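Teleoperation group, Telldale lab
Minutes, July 6, 2024

Present: Hanyu Lü (chair), Qiuyue Xie, Yaqin Meng, Ruoxi Shen
Apologies: Lihua Zeng
Notes: Ruoxi Shen

1. Minutes of the last meeting
Accepted with one fix. The Kassa order was placed by Yaqin, not by Qiuyue.

2. Demonstration count
Yaqin reported 2,173 demonstrations recorded by remote control since January. After review, 1,959 are fit for training. Most of the rejects were long pauses where the operator let go of the controller to think. Hanyu asked that operators end the run and start over when that happens.

3. Tray task
Qiuyue went through the bench setup and the start pose. She wants every run to start with the gripper closed and pointing down at the board. Two operators have been starting with it open, and their runs look different in the first seconds.

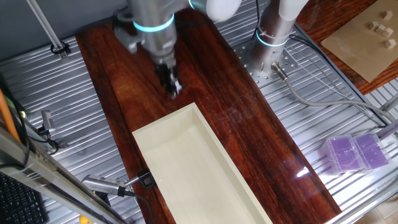

Tray task bench, gripper over the upper part of the board.

Agreed to use the closed start for all new runs. Old runs stay in the set but get a tag.

Hand guiding was discussed again. Ruoxi finds it quicker for teaching the approach, but the operator's arm gets into the camera view. Remote control stays the default. Ruoxi may record a batch of 256 by hand guiding for comparison.

4. Operator training
Lihua sent a note: 9 people have signed up from Jerham. Each will do a practice session before recording.

Actions
Yaqin: tag old runs with open start.
Ruoxi: hand-guided batch.
Qiuyue: write up the start pose and send it to Lihua.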